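About Us

Prandum is a small family company that sells bedding for people who sleep hot. We sell bed sheets, light blankets, pillow covers and sleeping mats, and we also wash and repair what we have sold. The company has its main shop on Polat Street and a workroom behind it. There are 8 of us in total, and most of us do more than one job.

How we started

In the beginning we did not sell anything for beds. The shop belonged to the parents of our present owners, and it sold curtains and tablecloths. In the summer the rooms above the shop were very warm, and the family slept on bamboo mats which came from relatives. Guests asked where they could buy such a mat, and the answer was always that they could not buy it in our town. After some years of this answer, the family ordered 32 mats and put them in the window between the curtains. They were all sold before the end of July. The next year the curtains had to move to the back.

Today curtains are gone from our program completely, but we still have the old cutting table and we use it every day.

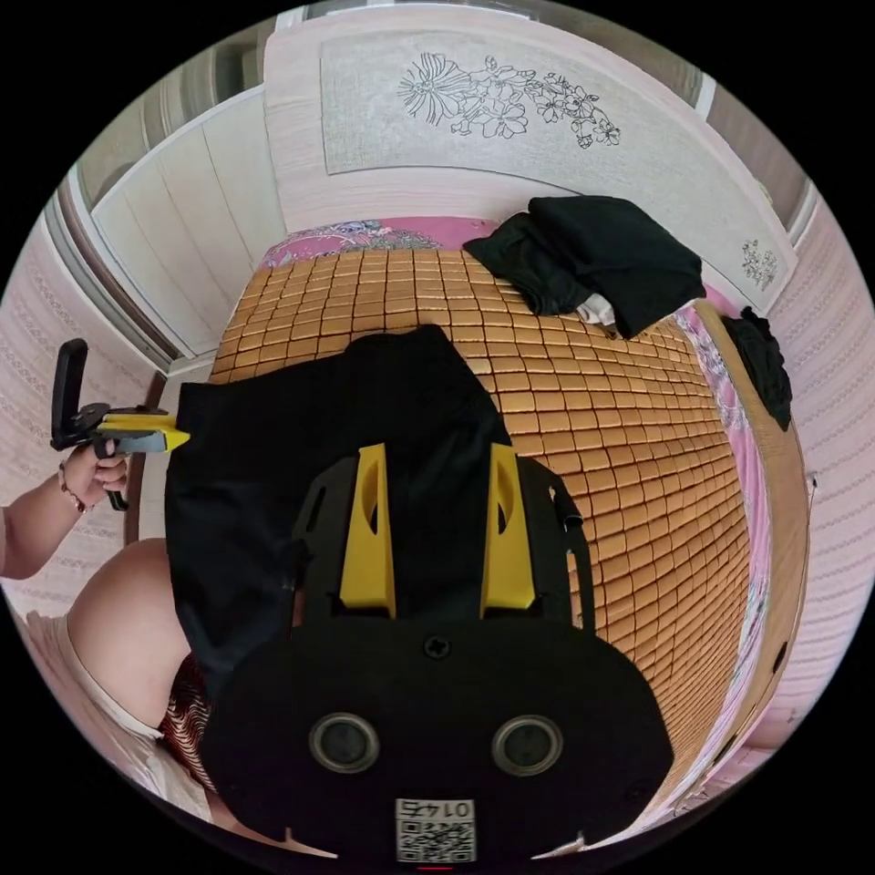
At the bed. Dark fabric is easy to live with, but it needs its own wash.

What we sell

Our program is not large. We have 153 articles at this moment, if every size and color is taken as one article. We prefer to know each of them well. Before we take a new fabric into the shop, one of us sleeps on it at home for at least four weeks, and it is washed in this time like any normal sheet. Many fabrics feel pleasant on the first night and become rough later, and we want to find this out before our customers do.

Cotton and linen sheets are sewn in our workroom. The mats are made by two workshops that we have bought from for many years. The pillow covers come partly from them and partly from us. For storing winter blankets we offer the Vakum bags, which are our own product and which we developed after many customers complained that their closets were too small. A blanket in a Vakum bag takes much less place, but please do not keep down blankets in it for longer than one season.

About bamboo mats

A large part of the letters we receive is about mats, so we would like to say a few words about them also on this page. A mat of bamboo tiles lies on top of the mattress and you sleep directly on it, or with a thin sheet between. The surface feels cool to the skin and the air can move between the tiles. Some people love it from the first hour. Others need a week to get used to the firm feeling, and for a few it is never comfortable. For this reason you can bring back a mat within 30 days, also when you have slept on it.

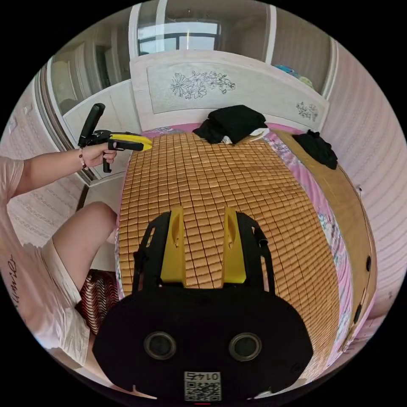 Bamboo sleeping mat on a bed, with the small tiles set in a tight grid.

To clean a mat, wipe it with a damp cloth and let it dry in the shade. Do not put it in the washing machine and do not leave it in strong sun - the tiles can crack. When you put it away for the winter, roll it and do not fold it against the direction of the tiles.

Repairs

Our repair service has the name Birnum, after the first cat of the shop, who liked to sleep on the mending pile. We change broken zippers, close open seams and replace single tiles or the border of a mat. Last year we repaired 2879 pieces, and around a third of them were not bought from us. We accept these with pleasure, as long as they are clean. Small repairs are usually ready in one week. In June and July please expect two weeks, because then everybody takes the mat out of the closet at the same time.

Visiting the shop

You are welcome to come without an appointment. We open at 9:30 in the morning and close at 6 in the evening, with a lunch break from 1 to 2. At the back there are two beds where you can lie down and try a mat or a sheet. Please take off your shoes, and take your time. If you need an unusual size, bring the length, width and height of your mattress. The height is what most people forget, and without it we cannot cut a fitted sheet.

In December we close the workroom for two weeks, but the shop stays open and parcels are sent as usual.

You can also write to us in English, Turkish or German. We answer every letter ourselves, normally on the next working day.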